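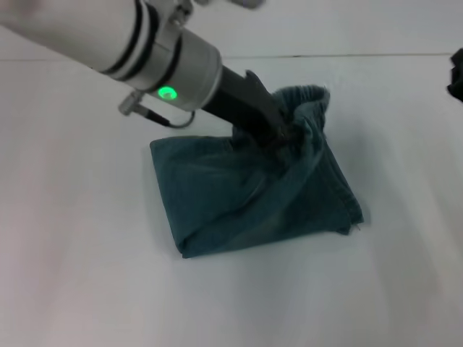

1/ Jeans: a thread about folding, for people who have given up

2/ I have reached the age where I hold opinions about how denim should be folded. I used to have opinions about music.

3/ It started when I moved to the flat in Zokosdale, where the wardrobe is the width of a generous ironing board and has one shelf. One. Everything I own that isn't a coat lives on it, or did until the shelf came down in the night on top of my shoes.

4/ New shelf is up. It's a Vodeck, bought flat, assembled with language. The leaflet shows a smiling man placing a single folded jumper on it. I envy his wardrobe and I suspect he has another one elsewhere.

5/ So. Jeans. The problem with jeans is the waistband. Legs are easy, legs are just two long rectangles that want to be friends. The waistband is a thick curved thing with a personality, and it will bunch the moment you take hold of it.

6/ Dark teal ones like those up there are the worst offenders in my house. You get a decent rectangle, you feel a small glow of pride, you grab it by the top and the whole waistband rises up in a peak like badly whipped egg white.

7/ My method, such as it is. Lay them on a table. A table, please, the bed is a liar. The bed sags in the middle and your fold sags with it.

8/ Fasten the button and do up the zip. I resisted this for years on the grounds that it was fussy. My sister-in-law Jennylyn Lumanlan does it without looking, while talking about something else, and her stacks look like a shop.

9/ One leg over the other, back pockets facing out. The pointy bit at the crotch seam will stick out to the side like a tongue. Tuck it in. It knows what it did.

10/ Smooth from the waist down to the hems with the flat of your hand. If you find a tissue in a pocket at this stage, congratulations, you have found it after the wash.

11/ Hems up to just short of the waistband. Leave a gap of a few fingers. If you go all the way up you get denim on denim on belt loops and the thing won't lie flat for love or money.

12/ Then in half again, or in thirds if your shelf is shallow. Mine is shallow. We've covered my shelf.

13/ And now the bit I always got wrong: carry it from underneath. Slide a hand under the bundle, like a pizza. Pinch it by the waistband and you've undone the last two minutes, and you'll be standing there holding something that looks like a sulking bat.

14/ Ward Verhoeven has replied to say he rolls his. Of course he does. Ward also decants his cereal.

15/ Fine, I tried rolling. It works in a suitcase. On a shelf you get a row of denim logs, and when you pull one out the rest come down to see what's happening.

16/ Hanging them has also been suggested, by three of you, all of whom seem to have rails. I have a rail. The coats have it. I don't make the rules, the coats make the rules.

17/ Question from Damián Villalobos: "how many pairs do you have that this is an issue?" Seven, Damián. I wear two. The other five are for a version of me who goes to more things.

18/ Yes, I know I should get rid of some. There was a clear-out last June and I put 4 pairs in a bag for the charity shop. The bag sat in the hall until winter and then I got cold and went shopping in it.

19/ Worth saying that stiff new denim and soft old denim want different treatment. The old pairs will fold into anything, they've stopped arguing. New ones need a firm press along each crease or they slowly open again in the dark. I've heard them.

20/ Stack them with the fold facing you, open edges at the back. You can then slide one out without the whole pile exhaling. Heaviest at the bottom. Pair you actually wear on top, obviously, which means the other five are now furniture.

21/ Ignacio Insaurralde wants to know about shorts. Ignacio, shorts are jeans that have already been folded once. Start from step two.

22/ Somebody else has asked about fitted sheets. No. I came here to talk about trousers and I know my limits.

23/ Update on the shelf: holding. Slight lean to the left. I've moved the heavy pairs to the right and we're both pretending that's a system.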